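5/5/25

In at eight. Isla had the key, so no waiting on the step this time. Kettle, then the list from Wendelin, which is longer than last week's because Retus want the soft toys finished before they look at any of the hard objects. The target for the set is 1000. We had 151 when I left on the last shift, and Rhona had checked all of them and thrown out a few of mine for starting too quickly. She wants a clear pause before the jaws begin to close. Fair enough.

Soft toys all morning. The long grey fur is harder than it looks. If I take a thin pinch I only get fibres, and if I go in deep I get a great thick fold. Wendelin says both are worth having as long as the grip is the one I meant to make.

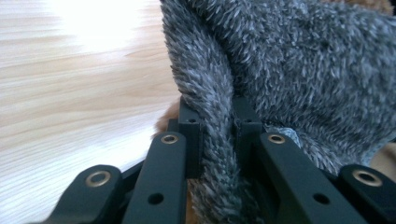
Work

Ross Moncrieff rang from Moffat at ten about the file names. Half the March batch went in under the old labels and the training run at Climach read them as a different task. He has written something to rename them, but we are to check 40 by hand before he lets it loose on the rest. Isla took that on and I carried on at the table.

My wrists are better than they were. I have stopped squeezing so hard at the end of each go, and I let my elbows drop between them. Annag Dow showed me that in my first week and I forgot it straight away. She is on the late shift now, so we only meet at the door.

Did 41 before lunch. Soup and a roll, ate outside. Windy.

After lunch the bear. The instruction is to approach from above, press on the body, then grip. Wendelin wants it in as many different positions as we can think of, on its back, on its side, face down, near a corner, near the middle. I wrote the positions on a card so I would not keep going back to the same two. The curly fur is easier to hold than the grey.

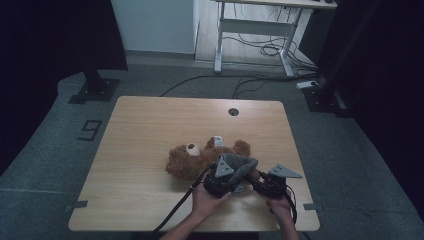
Why does it need so many goes at the same toy?
Soft things never lie the same way twice, and the system copes badly with any position it has not been shown.

I had asked Wendelin that in my first week and put the answer in the front of this book for Isla, who is asked the same thing at home.

Rhona came down at three with the new sheet from Haltska. They want towels next, folded and then dropped in a heap. I said I would do the heaps.

Uploaded at half four, slow again. Wrote up the card for Annag and left it by the keyboard. Need to ask about leave, and buy hand cream.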